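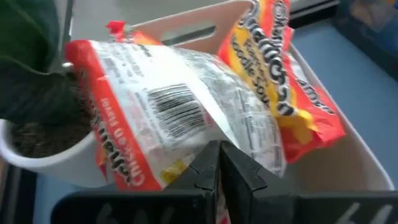
Visita técnica à Jendik: célula de picking Stellia em demonstração

A Jendik abriu as instalações a integradores e potenciais clientes no dia 18 de novembro. O programa previa uma apresentação comercial, uma sessão com a equipa de engenharia e tempo livre junto das células. Este relato cobre sobretudo a Stellia, o conjunto de braço, garra e software que a empresa propõe para preparação de encomendas de baixo volume, e que estamos a avaliar para a linha de retalho alimentar da Sowerby.

A apresentação ficou a cargo de Ruth Entwistle, responsável de produto. A Stellia é vendida em duas modalidades: compra do equipamento com licença anual ou aluguer mensal com assistência incluída. Na segunda, o contrato mínimo é de 11 meses. O preço do aluguer não foi divulgado em sala e só consta de proposta individual, o que dificulta a comparação com a oferta da Distuvwood que analisámos em outubro. Pedimos a proposta por escrito.

A parte técnica foi conduzida por Theano Zacharopoulos. O controlo combina uma vista fixa sobre a área de trabalho com uma vista próxima, ao nível da garra. A primeira serve para escolher o artigo e planear a aproximação; a segunda, para corrigir a posição dos dedos nos últimos centímetros. Segundo a equipa, o modelo de base é afinado com demonstrações do próprio cliente. Para uma família nova de artigos, recomendam 30 demonstrações por referência – valor que nos parece baixo para embalagem flexível e que gostaríamos de confirmar com os nossos produtos.

A embalagem flexível foi precisamente o material escolhido para a demonstração: massa instantânea, em pacotes e em sacos múltiplos. É uma escolha exigente. O filme plástico reflete a luz, a superfície enruga quando os dedos fecham e o conteúdo rígido desloca o centro de massa em relação ao contorno visível. Uma ventosa teria dificuldade em vedar sobre as rugas, e a garra de dois dedos evita esse problema à custa de exigir espaço livre de ambos os lados do artigo.

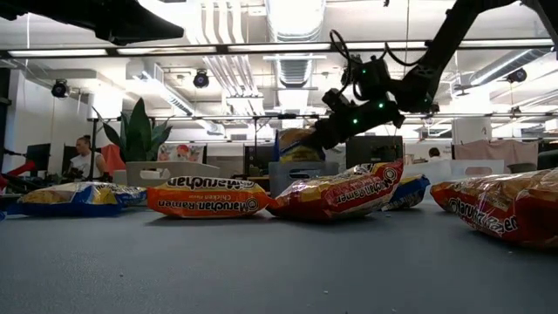

Célula Stellia: saco de ramen elevado pela garra, com outros sacos Maruchan sobre a mesa.

A disposição dos artigos era irregular, com sacos em orientações diferentes e um deles com o rótulo invertido. Isto interessa-nos, porque na Sowerby os sacos chegam ao posto sem qualquer alinhamento. O código de barras não é usado para identificar o artigo antes da recolha; a leitura, quando necessária, fica para um leitor externo, não incluído no preço.

Nigel Whitlock, que nos acompanhou pela Sowerby, perguntou pelo comportamento em recipientes de paredes altas. A resposta foi prudente. Com o artigo encostado à parede, um dos dedos pode não ter folga para entrar, e o software tenta então uma preensão pela extremidade superior da embalagem. Se falhar 2 vezes, o pedido passa para um operador remoto. Não nos foi indicada a taxa de intervenção, apenas que varia com o recipiente e com o grau de enchimento.

Quanto à integração, a interface disponível é uma API simples para receber ordens e devolver estados. Existe ligação pronta para dois sistemas de gestão de armazém, nenhum deles o nosso. Marjorie Tunstall, da assistência, estimou três semanas para desenvolver o conector, com custo a acordar. O registo de cada ciclo inclui as imagens das duas vistas e o estado da garra, e pode ser exportado sem licença adicional.

Ficaram em aberto os seguintes pontos:

Vida útil dos dedos da garra e preço do jogo de substituição.
Tempo de ciclo medido com os nossos recipientes, e não com os da Jendik.
Requisitos de iluminação. A demonstração decorreu num espaço de escritório aberto, muito iluminado, distante das condições do nosso armazém.
Vedação de segurança exigida quando há pessoas a circular perto da célula.

A Jendik aceitou receber uma amostra de artigos para ensaio. A nossa proposta é enviar a referência 1131, a que mais rejeições gera no posto manual, juntamente com dois recipientes de uso corrente. Cyril Goodall trata do envio e da ficha de ensaio.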